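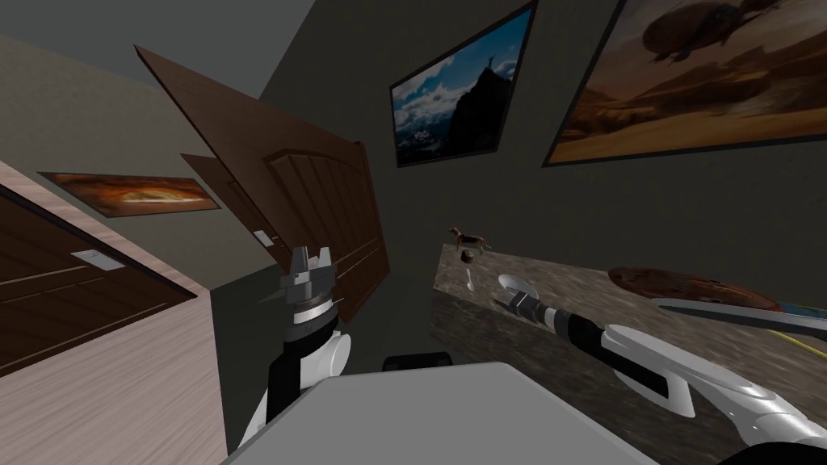

Two arms in the sim, one and a half in the garage

tititz_garage
Started this in November and have reached the stage where it needs other people's opinions. It's a two-armed robot on a wheeled base, to live in our shared workshop and put small things away. I've been building it in simulation first so that I can break it for nothing. The right arm can now be brought in over the worktop with the gripper next to the little dish. The left one just points at the ceiling, because I haven't given it a job.

The trouble is the approach. I come in low with the fingers pointing left, and in the sim that's lovely. On the real arm (printed links, Dulberg gearboxes, one more on order) it sags at full stretch and I'd expect it to plough straight through the crockery. Do I stiffen the forearm or change the approach?

massawe_mick
Change the approach. Come down from the top, like a sensible crane.

pendo_w
Disagree with mick. A shallow dish from the top gives you nothing to hold. You want the rim, from the side, with the wrist tipped a bit.

Also, why is there a beagle on the worktop?

tititz_garage
Might not be a beagle. It's staying at the far corner as a test object for when I get ambitious. Legs are hard.

massawe_mick
You've got pictures on the walls and panelled doors in there. My sim is a grey floor and a cube. I'm not saying you have been putting off the gearbox, but somebody has been putting off the gearbox.

tititz_garage
The room came as a ready-made scene. I did spend an evening deciding whether I liked the one with the airship sort of thing in it. I do.

s_muli
Back to the sag. How long is the arm and what are you carrying?

tititz_garage
498 mm shoulder to wrist, and the heaviest thing I want to lift is about 100 grams. It droops with nothing in the gripper at all, so I can't blame the cargo.

s_muli
Then it's backlash or the shoulder mount. Clamp the shoulder to the bench, push the wrist with a finger and watch which joint moves first. Costs nothing. I'd do that before reprinting anything.

massawe_mick
Or come down from the top.

pendo_w
Mick, he'd still be reaching out to get above it. The droop doesn't go away because you're looking at it from higher up.

massawe_mick
It misses the spoon, though.

pendo_w
Fine, it misses the spoon. Move the spoon.

jabari_ok
I had this on the Sondora base, same style of arm. Mine was the base tipping, very slightly, every time the arm went out. I had the battery at the front, like an idiot. Moved it to the back and most of the droop went with it. Worth putting a level on yours before you take the shoulder apart.

tititz_garage
Battery is at the front. I'll get the level.

tititz_garage
Right. Level says the base does tip, but not enough for all of it. Did the finger test as well and the shoulder plate moves. It's held on with two screws. There are holes for four.

s_muli
Where are the other two?

tititz_garage
In a jar, waiting to be put away by the robot.

massawe_mick
I'd still come down from the top.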